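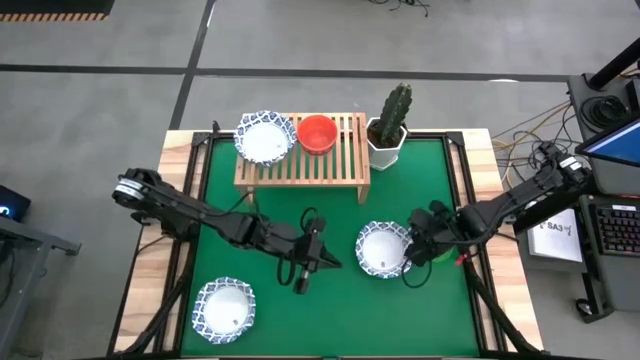 Diary > House > Water

Search this diary
Enter keyword
Go

8/17/22

Rain overnight at last, though not enough to matter. The gauge on the shed had a film in the bottom and the ground under the beans was dry a finger's depth down. Water butt level unchanged. The first flush diverter takes the opening portion of any shower and last night's shower was all opening portion.

Main job today was the meter. The daily total has been too high since the end of July and I had been putting it down to the garden. On Monday it came to 538 litres with the hose off all day, so the garden is cleared. Lifted the cover after breakfast, bailed out the chamber with a jug and wiped the glass. Reading 2,892 cubic metres on the black digits. With every tap shut and the washing machine at the wall, the small red pointer was still turning, slowly and without pause. A dripping tap moves it in jerks. A steady crawl means a constant flow, so either a cistern passing or something in the ground.

Shut the inside stopcock and went back out. Pointer stopped. The supply pipe between the meter and the house is therefore sound, which is the result I wanted, as that run goes under the concrete and I have no drawing of it. Opened the stopcock again and the pointer resumed.

The Riltar logger agrees with this. I fitted it in spring and have mostly ignored it. Its overnight trace should fall to nothing between the last flush and the first kettle. It has been sitting at six litres an hour since the 29th, flat as a ruler. Before the 29th it touches zero every night. I should look at the overnight figure weekly and will put it on the kitchen list.

Went round the isolating valves in order. Downstairs basin, kitchen cold, washing machine, outside tap: no change at any of them. Upstairs cistern: pointer stopped dead. Put food colouring in the cistern and left it while I did the washing-up, and there was blue in the pan when I came back. The flush valve seal is passing, then. The inlet valve shuts properly and the overflow is dry, so only the one part is wanted.

Washing-up done in the bowl as usual, with the rinse water kept back for the beans. I have measured this before and a running rinse uses more than twice as much as a bowl for the same number of cups. Draining is the slow part. Anything with a foot ring holds a little water when it is turned over, and on a flat surface it stays there until somebody tips it. Slats are better, provided they are clear of whatever is underneath and air can get in from the side. Short legs are enough. 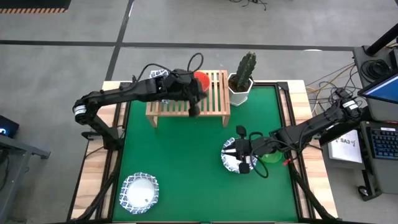 Red cup on a slatted rack.

Took the old seal out at eleven. It is a flat silicone washer and it had gone wavy round the inner edge, with a ridge of scale opposite where the seat is worn. Turning it over would have got me through a week. Drove to Wongsuwan in Wornmont instead and bought two, same diameter, slightly thicker. The counter had a card up saying no butts, no butt connectors and no hose until further notice. I asked for a spare diaphragm for the Jellow pump and they had the wrong size and ordered the right one, to come within the fortnight.

Cleaned the seat with white vinegar on a cloth, left it a quarter of an hour, wiped and repeated. No scraping, as the plastic marks easily. New seal on, cistern filled, colouring in again. An hour later the pan was clear. The meter pointer did not move over twenty minutes by the kitchen clock. I shall want to see tonight's trace before calling it finished.

Tank in the afternoon. Dipped it with the marked cane and read 920 litres, roughly a third of what it holds. The inlet filter had moss and a good deal of roof grit in it, rinsed in a bucket, bucket on the compost. Pump primed at the second attempt. There is air getting in at the suction side union, where I used too little tape in November. It holds if the pump is run daily and loses its prime if left over a weekend. To be redone when the tank is lower and I can get the hose out without siphoning it over the path.

Beans and the two apple trees watered by can after seven. Nothing for the lawn, which is straw colour and will look after itself.

Still to do: tape for the union, lagging for the outside tap, write the seal size on the inside of the cistern lid. Spare seal is in the drawer with the fuses.

Contact | © The Water Diary | Back to top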